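Midsummer in our village, and why I went again

I did not grow up with Midsummer. In the town where I was born we had the name days, the harvest fair and of course Christmas, but the longest day of the year passed like any other. So when I moved north and my neighbor Hannelore Meinecke asked me if I was "coming to the fire," I thought she was talking about an accident.

The fire is the center of everything. The young people of the village collect branches from the beginning of June and pile them on the meadow behind the old mill. It must not be lit before the sun touches the trees, and in our part of the country this is very late. Before that there is singing, and eating, and a long time of standing in the grass with cold feet.

The wreaths I like most. They are made in the afternoon from oak leaves, daisies and cornflowers, and the stems must be long, otherwise you get only a sad little ring which falls apart on your ear. Elfriede Fuchs showed me how to do it in my first summer. She lays three stems together, wraps the fourth one around them and pulls it tight with her thumb. I have tried to write down the steps, but it goes better if you watch somebody's fingers. The old belief is that a girl should throw her wreath into a tree, and the number of throws until it stays there is the number of years until her wedding. Ildikó Nyitrai, who visited me this year from Budapest, needed 12. She is already married, so we decided it does not count.

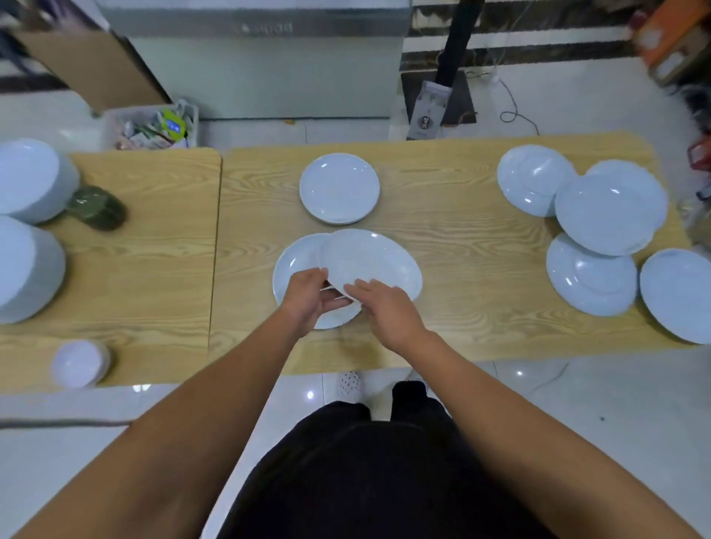 The songs are harder for me. I know the melodies now, but many words are in the local dialect and I sing them as I hear them, which makes the children laugh. One song has a verse for every house in the old street, and when a new family moves in, they must get a verse too. Mine rhymes my first name with the word for "umbrella." I have asked for a better one. Finn Hinrichs, who leads the singing, told me that a verse cannot be changed once it was sung at the fire, and then he sang it again, louder.

This year the village paper wrote that 600 people came to the meadow. To me it felt like fewer, maybe because the field is wide and everybody spreads out along the stream. Many visitors drove over from Trundow, where they stopped having their own fire. I think this is a pity. A big feast is nice, but at a small one you know who is standing next to you in the dark.

After midnight, when the flames are low, couples jump over the embers holding hands. If they do not let go, they will stay together. I did not jump. I had my good shoes on, and also I was alone on that side of the fire — Ildikó had gone to look for the bread.

We walked home at 2 in the morning and the sky in the north was still a little green. My wreath hangs now on the kitchen door. Elfriede says it should stay there until next June and then go into the new fire, so I will leave it, even if the daisies are already brown.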